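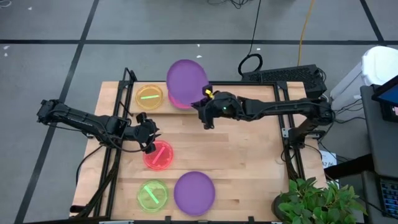
접시와 그릇은 무엇부터 치워야 합니까?
접시 안에 담긴 막대나 작은 물건을 먼저 꺼내고, 그다음에 가장 큰 접시부터 옮깁니다. 큰 것을 먼저 빼면 작은 접시를 색깔별로 모을 자리가 생깁니다.

4장. 색깔 접시와 그릇의 정리 및 보관

이 장에서는 Dotthorpe 놀이 식기 세트를 사용한 뒤 작업대에서 치우고 선반에 올려 두는 방법을 설명합니다. 세트를 처음 꺼내 배치하는 방법은 3장을 참조하십시오. 작업대와 선반의 조립은 Gisex 조립 설명서를 따릅니다.

4.1 시작하기 전에

작업대 위에 식기 외의 물건이 있으면 먼저 옆으로 옮깁니다. 마른 천 한 장과 물에 적셔 꼭 짠 천 한 장, 합쳐서 2장을 준비합니다. 막대를 담을 통도 손이 닿는 곳에 둡니다.

주의: 나무 상판에 젖은 그릇을 엎어 두지 마십시오. 결을 따라 둥근 자국이 남습니다.

4.2 작업대 비우기

1. 초록색 막대를 접시에서 모두 꺼내 통에 넣습니다. 접시를 기울여 쏟지 말고 하나씩 집어냅니다.
2. 보라색 큰 접시를 들어 올립니다. 한쪽 가장자리를 잡고 세운 다음, 반대쪽 가장자리를 받칩니다.
3. 나머지 보라색 접시도 같은 방법으로 들어 첫 번째 접시 위에 포갭니다.
4. 분홍색 접시를 따로 둡니다. 보라색 접시와 섞어 쌓으면 다음에 꺼낼 때 위의 것을 전부 내려야 합니다.
5. 반투명한 둥근 접시(노란색, 빨간색, 연두색)를 색 순서대로 모읍니다. 순서는 바꾸어도 되지만 매번 같게 유지하십시오.
6. 상판을 적신 천으로 나뭇결 방향으로 닦고, 바로 마른 천으로 한 번 더 닦습니다.

참고: 반투명 접시는 밝은 색 나무 위에서 긁힌 자국이 잘 보이지 않습니다. 창 쪽으로 들어 비추어 보고, 가장자리가 깨진 것은 따로 빼 둡니다.

4.3 닦기와 말리기

1. 미지근한 물 200 ml에 중성 세제를 2방울 넣어 풉니다.
2. 부드러운 천에 묻혀 안쪽, 테두리, 바닥 순으로 닦습니다. 두꺼운 테두리가 있는 그릇은 테두리 아래쪽에 세제가 남기 쉬우므로 손끝으로 한 바퀴 훑어 확인합니다.
3. 맑은 물로 헹굽니다.
4. 물기를 털고 수건 위에 세워 말립니다. 겹쳐서 말리지 마십시오.

주의: 연마제가 든 세제와 철 수세미는 사용하지 마십시오. 반투명 접시의 표면이 뿌옇게 변하며, 한번 변한 표면은 되돌릴 수 없습니다.

4.4 선반에 올리기

선반은 작업대 뒤쪽에 가로로 놓인 것을 기준으로 설명합니다. 벽걸이형 Zutberg 선반을 쓰는 경우에는 부록 나를 참조하십시오.

1. 연두색 그릇을 선반에 바르게 놓습니다.
2. 그 위에 분홍색 그릇을 포갭니다. 기울어져 있으면 가볍게 돌려 자리를 잡아 줍니다.
3. 얕은 주황색 접시는 포개지 않고 왼쪽에 따로 둡니다. 얕은 접시를 그릇 위에 올리면 쉽게 미끄러집니다.
4. 큰 보라색 그릇은 선반에 올리지 말고 작업대 앞쪽에 둡니다.
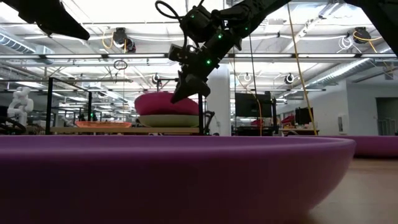 그림 4-2. 앞쪽의 큰 보라색 그릇과 뒤쪽 선반에 포개 놓은 분홍색, 연두색 그릇

참고: 그릇의 앞쪽 가장자리가 선반 밖으로 나오지 않게 하십시오. 쌓은 그릇이 흔들리면 위의 것을 내리고 아래 그릇부터 다시 놓습니다.

4.5 장기간 보관할 때

한 달 이상 쓰지 않을 때는 상자에 넣어 보관합니다. 7월처럼 습한 달에는 상자에 넣기 전에 반나절 더 말립니다.

1. 그릇 사이마다 얇은 종이를 한 장씩 끼웁니다.
2. 무거운 것을 아래에, 반투명 접시를 맨 위에 놓습니다.
3. 막대를 담은 통은 뚜껑을 닫아 빈 구석에 세웁니다.
4. 상자 겉면에 내용물과 넣은 달을 적습니다.

주의: 상자를 난방 기구 옆이나 직사광선이 드는 창가에 두지 마십시오.

4.6 문제가 생겼을 때

포갠 그릇이 빠지지 않음: 아래쪽 그릇을 미지근한 물에 잠시 담갔다가 위쪽 그릇을 돌리면서 빼냅니다. 날이 있는 도구를 틈에 넣지 마십시오.

접시에 얼룩이 남음: 4.3의 순서를 한 번 더 반복합니다.

색이 맞지 않거나 부품이 빠져 있음: Niazi 고객 창구로 세트 이름과 빠진 부품의 색을 알려 주십시오.

작성: Haris Mughal
검토: Arsalan Mughal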